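Learning from hand-held gripper demonstrations
Notes for session 8, Mar 19, 2023
Dela Sowah

Read the Plindov report before you read these notes. You will like it more that way, and then we can take it apart.

The claim

The authors collected 823 demonstrations of sorting household waste with a hand-held gripper, trained a policy on them, and ran that policy on an arm. No teleoperation. They say the policy "transfers without loss" to the arm. I want you to be able to say what would have to be true for that sentence to hold, and which parts of it the report tests.

What the method assumes

1. The view from the hand-held tool matches the view from the arm's wrist. Same lens, same mounting, same fingers in the same place.
2. The pose of the tool can be recovered well enough from video to serve as an action label.
3. The arm can reach the poses a person reached, at the speed they moved.

The report spends two pages on the first and a paragraph on the second. The third gets a footnote. A person's wrist does things near the edge of a bin that a six-joint arm will refuse to do, and demonstrations that fail the reach check are dropped. How many were dropped? Look for the number. I couldn't find it.

What gets counted as a success

An item is "sorted" if it ends up in the correct compartment within the time limit. Fine for a can. For film and bags it is much less clear, and Naa Asamoah raised this when the draft first went round. If half a bag hangs over a partition, which compartment is it in? The scoring was done by the same people who ran the trials. There is no second rater and no agreement figure. The Gadix baseline was scored under an older rule, so I would not put the two columns of Table 2 side by side the way the authors do.

Deformable items

Bags and wrappers are where I trust the result least. A rigid object gives the policy much the same outline every time, while film changes shape with each grasp and can cover the very things the policy needs to see. Consider the twisted bag rising in front of the tool, its top spread wide enough to hide part of the metal tray behind it. The green package farther along the tray is still in view, but how much of the partitions should the policy be expected to infer? Ask the same question about the background: people, desks and a brick wall are all visible past the work area, and a network will use whatever helps it fit the training set.
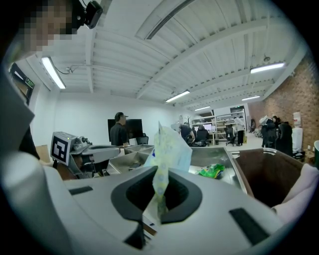
Kpodo's group ran a masking test of this kind - blank out everything beyond the tray, retrain, compare. Plindov did not. Until someone does, "generalizes to new rooms" means it worked in one other room.

For next time

Write one page on the following. Suppose you are given the Plindov data and two weeks of arm time. Which single experiment would most change your mind about the transfer claim, in either direction? State the result you expect before you describe the setup. Also skim the Binton notes from 2011, which are old but careful about labeling error. Drafts to Naa by the start of April.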